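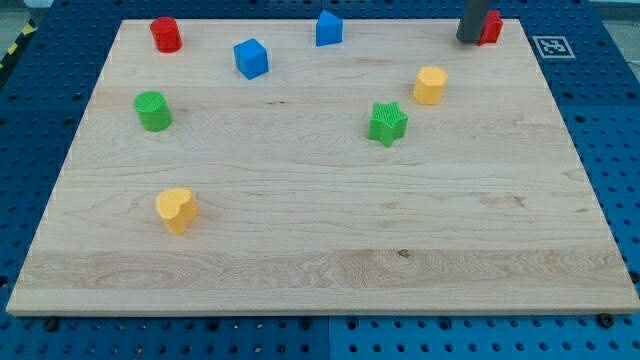
1/8
The shape blocks are out on the big board again. Today I want to write a little about old toys, small children and how I choose which blocks stay and which go in the box.

2/8
My set had 36 pieces when I bought it second-hand in December. It was too many for my youngest group. They threw most of them on the floor and played with the lid of the box.

3/8
So now I put out only a few. A cylinder, a cube, a star, a heart, the one like a little house. The children choose more slowly and they keep one block in the hand for longer.

4/8
The green star is the favourite. I think it is because of the points, and the top has small ridges which you can feel with a finger. One girl scratches it with her nail to hear the sound.

5/8
The board is pale wood and I like it very much. Near the front edge the grain becomes darker and wavy, with a small dark spot. I oil it myself - only a thin coat, and then one night to dry.

6/8
Colours I don't teach with these. There is a red cylinder and a green cylinder, so if I say "give me the round one", both answers are good. We talk about this and it is often a nice talk.

7/8
For cleaning: warm water, a drop of washing-up liquid, an old toothbrush for the ridges. Please don't put them in the dishwasher. I lost the colour of two blocks in this way.

8/8
If somebody has a spare yellow heart from the Pusik set, please write to me. I have one, but two children want it always at the same moment. I can swap it for an arch.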